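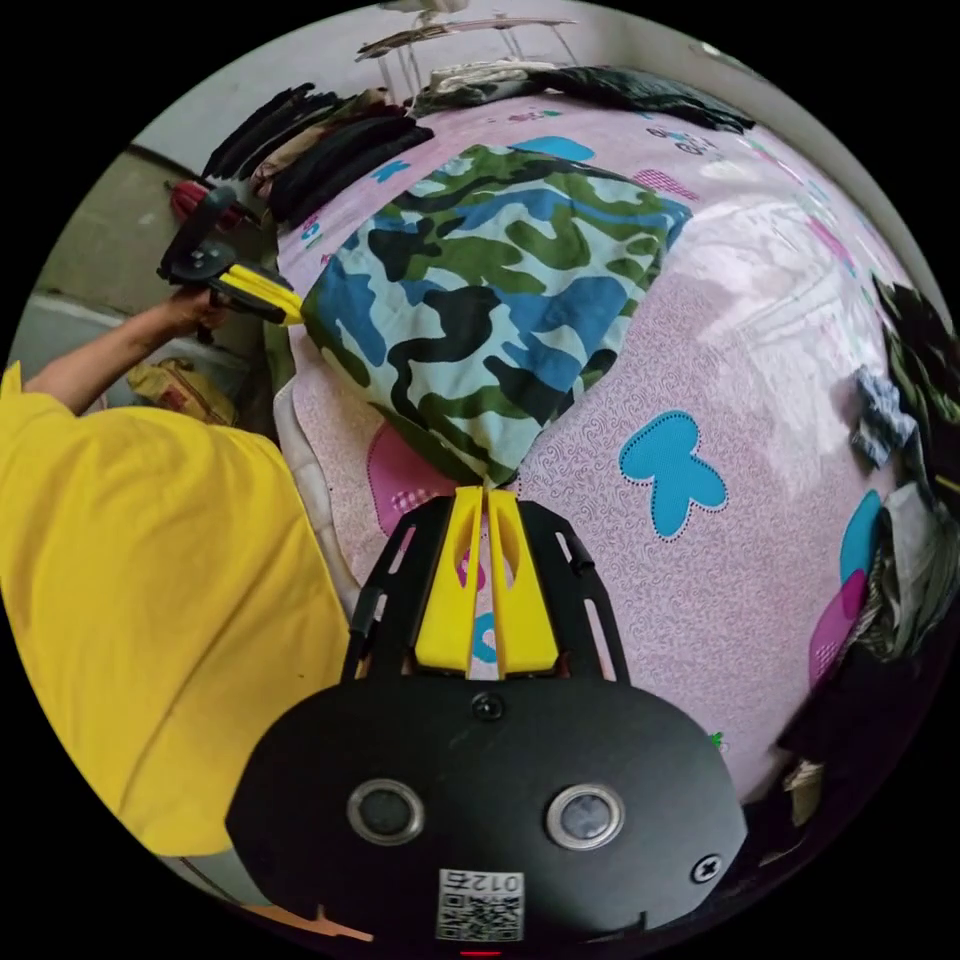 One of the students told me the pillow is harder than the shirts, and that I'd see why inside of five minutes. It took me maybe two. You get the yellow fingers up against the edge, you squeeze, and the thing just bulges out someplace else. I said something I won't print in a school newsletter, and the student across from me said everyone says that the first time.

So that was my Friday afternoon with the Kenus project, the after-school robotics club at Skosbridge. I'd been meaning to drop in since December and kept getting bumped by other stories. If you've only heard of the club through the spring competition (the one with the rolling carts and the very loud buzzer), this year's work looks pretty different. There's a lot of laundry in it!

The idea goes like this. The students want a robot arm to tidy a bed: clothes to the sides, pillow where it belongs, sheet left alone. To get there, they do the job themselves first, over and over, holding a gripper in each hand. The grippers record how they move and when the fingers open and close. All of that goes into a program the club calls Tuletum, and the program tries to learn the moves well enough to run them on an arm. The students do the chores, Tuletum studies the students.

By the time I visited they had 2,594 recordings saved. The number was written on the whiteboard in green marker with a box drawn around it, and it gets erased and rewritten at the end of each session. Of those, 221 are pillow recordings. The rest are shirts, towels, blankets, and a category labeled "misc" that I was told not to ask about.

A good recording runs 15 seconds or so, and a lot of them get tossed. You can drop the pillow. You can bump your own grippers together, which I did. You can also forget and grab the thing with your elbow, which doesn't sound possible until you've tried moving a pillow with no fingers of your own. The club keeps some of the fumbles on purpose, as long as the person recovers and finishes the job, so Tuletum gets to see what fixing a mistake looks like. The tossed ones go in a folder anyway. I asked to keep mine and was told it was already gone.

What surprised me was how much arguing goes on, in a good way. When I walked in, there was a full debate happening over whether you should push the pillow first and then grab it, or just go straight in and grab. The pushers think it squares everything up. The grabbers think it wastes time and teaches the program a bad habit. They've been splitting the recordings between both styles, and they plan to train Tuletum on each set separately and see which one does better. I came in neutral and left a pusher.

There was a second argument, a quieter one, about the bedding. One group wants to stick with a single printed sheet so the results are easier to compare. The other group thinks that's a trap, and that a program raised on one sheet will fall apart the minute somebody puts down stripes. My bet is on the second group, but I cover school news and my opinion was not requested.

As for the arm itself, the students call it Kos. It lives on a rolling stand in the storage room and comes out when there's a new version of the program to try. I got to see one run. Kos swung over, lowered down very slowly, closed on a corner of a towel and lifted it, and the room went dead quiet. Then it put the towel back about an inch from where it started. Big cheer! I was told that in the fall it couldn't find the towel at all, so I cheered too.

Kos hasn't been turned loose on a pillow yet. The club wants to have more recordings first, and they'd like them from more people, because right now most of the moves come from the same handful of kids and they all do it in a similar way. One student is left-handed and has apparently become very popular.

That brings me to the part where you come in. The club is opening up its sessions to anybody at school, no experience needed, and you don't have to join or know a thing about programming. You show up, somebody gives you a quick lesson on the grippers, and you move laundry for as long as you feel like it. Ten minutes helps. They'd love to get some teachers in there too - one math teacher has already been signed up by her own students, and I'm not sure she knows.

They could also use stuff. Old T-shirts, towels, pillowcases, small pillows, anything with a pattern, anything floppy. Clean, please. Nothing with beads or sequins, and no hooks or pins. Drop it in the bin outside the robotics room before first bell or after lunch.

Sessions start at 3:30 in the robotics room and wrap up at 5:00, with the late bus right after. Wear something with sleeves you can push up. If you want to watch Kos run, ask ahead, since it doesn't come out every time.

The club will show its work at the Skosbridge open house in the spring, with 2 demo stations: one where visitors can try the grippers, and one where Kos gives it a go on whatever it has learned by then. The students are hoping for the pillow. The backup plan is the towel, and I'm told they'd like it to move more than an inch.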